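24. März 2021, Werkstatt Prüffeld, Achsträger Villusia

Stand nach der Besprechung mit Bailly: Der Längsträger für den Dreiachs-Auflieger bleibt bei der geschweißten I-Form, Steghöhe unverändert. Die von Jellidik vorgeschlagene gekantete Variante ist vom Tisch, jedenfalls für die Vorserie. Grund ist die Lieferzeit der Coils. Tsuchiya nennt für den hochfesten Feinkornstahl derzeit keinen festen Termin vor Juli, und der Restbestand reicht nur noch für zwei Rahmen. Bestellung trotzdem ausgelöst, Teillieferung angefragt.

Dauerversuch Stützbock vorn: gestern Abend bei Laststufe 2 abgeschaltet, Wegaufnehmer links ausgefallen. Kabelbruch direkt hinter der Zugentlastung, gleiche Stelle wie beim letzten Mal. Aufnehmer getauscht, Kabel jetzt in der Schleife über den Querträger geführt und mit Schelle gefasst. Nullpunkt neu gesetzt. Die Messwerte der letzten Stunde vor dem Ausfall sind im Protokoll gesperrt und gehen nicht in die Auswertung ein.

Farbeindringprüfung an den Schweißnähten Stützbock/Untergurt, beide Seiten: rechts ohne Befund. Links eine Anzeige am Nahtende, kurz, quer zur Naht. Kann Endkrater sein. Hamada schleift an und prüft nach, bevor wieder Last draufkommt. Falls die Anzeige nach dem Anschleifen bleibt, Naht ausfugen und neu legen, dann aber mit Auslaufblech. In der Zeichnung ist das Auslaufblech bisher nur als Empfehlung eingetragen, das muss verbindlich werden. Änderungsantrag schreibe ich.

Königszapfenplatte: Ebenheit nach dem Schweißen außerhalb der Toleranz, Verzug zur Mitte hin. Die Schweißfolge war laut Plan, die Heftung allerdings zu weit gesetzt. Nächste Platte mit Heftabstand 200 mm und Vorspannung über die beiden äußeren Spindeln. Flammrichten der vorhandenen Platte habe ich abgelehnt, bei dem Werkstoff will ich das nicht ohne Freigabe vom Hersteller. Platte ist gekennzeichnet und liegt im Sperrlager.

Bremsleitungen am Musterfahrzeug: Verlegung rechts scheuert am Halter der Luftfederung, sobald der Balg entlüftet ist. Fällt auf der Grube nicht auf, weil dort immer in Fahrhöhe gemessen wird. Halter um eine Bohrung nach hinten gesetzt, Freigang jetzt in beiden Endlagen vorhanden. Die Bohrung im Steg war schon da (Anbindung Seitenanfahrschutz, alte Ausführung), es wurde nichts am Träger gebohrt. Foto vom Halter liegt im Projektordner, Stückliste ist noch nicht nachgezogen.

Beschichtung: Greltoreo hat die Probebleche zurückgeschickt. Gitterschnitt an den Flächen in Ordnung, an den gelaserten Kanten Abplatzungen. Vermutung Oxidhaut vom Sauerstoffschnitt. Hamada hat 5 Bleche mit Stickstoff nachschneiden lassen, die gehen morgen mit der normalen Tour raus. Parallel einen Satz mit gebrochenen Kanten, damit wir die beiden Einflüsse getrennt sehen. Ergebnis abwarten, bis dahin keine Aussage an den Vertrieb zur Garantie gegen Durchrostung.

Personal: zwei Schweißer fehlen, Heftplatz ist deshalb nur in der Frühschicht besetzt. Reihenfolge für die Vorserie: zuerst Rahmen fertigheften, danach Stützbock, Anbauteile zuletzt. Kotflügelhalter notfalls zukaufen.

Offen:
Änderungsantrag Auslaufblech (ich)
Nachprüfung Naht links, danach Freigabe Laststufe 2 (Hamada)
Rückfrage Tsuchiya wegen Teillieferung (Bailly)
Stückliste Bremsleitungshalter
Kalibrierschein für den getauschten Wegaufnehmer, fehlt im Ordner

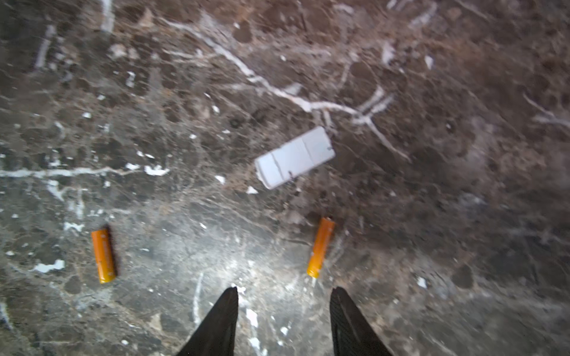
Nachtrag: Bailly hat angerufen, Tsuchiya prüft die Teillieferung, Antwort steht aus. Versuch bleibt über Nacht aus. Hydraulik drucklos, Hauptschalter gesichert, Schlüssel hängt im Meisterbüro.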